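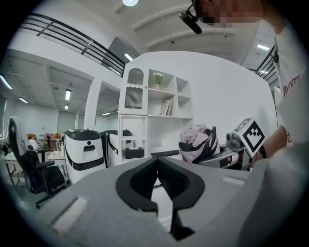
Two hand-held grippers in use during a student session in the project room.

Equipment Review: Perkasix Hand-Held Gripper Kit
Prepared for the Fitside Student Robotics Club by Fenna Wuyts, program coordinator
August 2024

Background

The club purchased two Perkasix kits for its manipulation project, in which students record everyday tasks by hand and use the recordings to train a small robot arm. The kits were assigned to the intermediate group under the supervision of Gareth Bramwell. This review covers 13 sessions and is intended for other schools and clubs considering a similar purchase.

Assembly and documentation

Each kit arrives partly assembled. Students were asked to complete the work in pairs without help from staff, and all pairs finished within a single session. The printed guide is clear on the mechanical steps. It is weaker on calibration, where two of the diagrams refer to an earlier version of the mount. The supplier, Hyvönen, sent corrected pages on request. Clubs should ask for these pages when ordering.

The marker plates must sit flat on the tool. One group tightened the screws unevenly and lost most of an afternoon's recordings to poor tracking.

Use in sessions

The trigger is light enough for students aged 12 and over, and the finger pads hold cups, markers and folded cloth securely. Thin items such as index cards are difficult to pick up, and the group removed them from the task list after the second session. Left-handed students reported no particular difficulty.

Weight is the main complaint. A-yeong Sung, who led the recording team, noted in her project log that the tool felt comfortable for short tasks and tiring once a student had passed 20 minutes. The group adopted a rotation in which each student records, then labels data at a desk, then records again. Other clubs are advised to plan for this from the start.

The group set itself a target of 100 usable recordings of a single cup-stacking task. It met that target in the ninth session. A further 48 recordings were discarded, mostly for poor tracking or for a hand passing in front of the lens.

Software

Recordings are transferred by cable and reviewed in the Rernotura desktop program, for which a school license is included with the kit. The review screen is well designed, and students learned to trim and label clips quickly. Export is slow on older computers. The program also resets the chosen save folder after every update, and one set of labels was misplaced for a week as a result.

Durability

Both kits remain in service. One finger pad began to peel at the tip and was replaced from the spares bag. The cable connector on the second kit has become loose and will need attention before the fall term.

Value for student programs

The kit gave students direct experience of how training data is gathered and why so much of it is rejected. Glenys Mellor, who teaches the written portion of the program, reported that project reports from this group contained more careful accounts of error than those of previous years.

Rating: 4 out of 5

Recommended for supervised groups of four to six students per kit. Not recommended for beginners or for clubs without a dedicated computer for storage. The club intends to order a third kit in November, subject to funding. Requests to view the students' task list may be sent to Yvonne Hulme at the Fitside office.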